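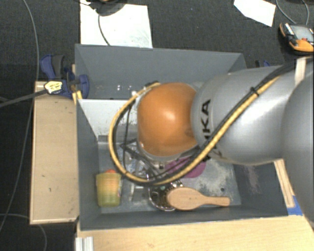 02/06/2021
Adhesive tape peel, second batch

Continued from the January pages. Question is still whether the cartons are failing at the tape or at the board. Wiltport sent back another pallet with the top flaps lifted, and their note says "tape fault" without saying what kind.

Stock on the bench: Tident hot melt (old roll, opened in July), Tident hot melt (new roll), Kamuda acrylic. Board is the Lashari single wall, same delivery as last time. Blanks conditioned overnight in the small cabinet. Door seal on that cabinet is getting stiff, needs pushing shut by hand.

Cut 31 strips. One discarded for a crease across the bonded area. Ten per tape, leaving none spare, so next time cut more.

Procedure as before: strip laid on the outer liner, rolled down by hand roller, 3 passes each way, left to dwell, then 90 degree peel. Load cell zeroed between tapes. It had drifted slightly after the first set, low side. Noted on the sheet, no correction applied to the values.

Observations:

Old Tident - peels clean on most strips. Adhesive stays on the backing, liner looks untouched. Trace is flat and low. Two strips jerked near the end, which I put down to the clamp.

New Tident - fiber tear on nearly all of them. Liner comes away with the tape and the trace goes ragged once it starts. These numbers are really board numbers from that point, so only the first part of each trace is usable.

Kamuda - slow to grab, better after dwell. Mixed failure, some tear at the edges and clean in the middle. Ran 6 of the ten before lunch and the rest after, so dwell is not equal across the set. Marked the late ones with a cross. Do not average them together.

Dead load check: flap joint hung with 1000 g, one joint per tape. Old Tident crept visibly by mid afternoon. New Tident and Kamuda had not moved when I last looked. Leaving them up overnight - please do not take the hooks down.

So age of the roll matters more than I had allowed for. The old roll sat on the shelf above the radiator, and I can't separate storage heat from plain age with what I have here. Would need a second old roll kept somewhere cool.

To do:
Ask Wiltport for roll lot numbers off the returned pallet.
Ask whether they want lifted flaps cut out and sent, or whole cartons. Whole cartons preferred.
Repeat Kamuda with equal dwell.
Check load cell against the brass weights before the next run.
Replace blade in the strip cutter, left edge is fraying.

Raw traces are in the shared folder under the batch name, sheet stapled opposite.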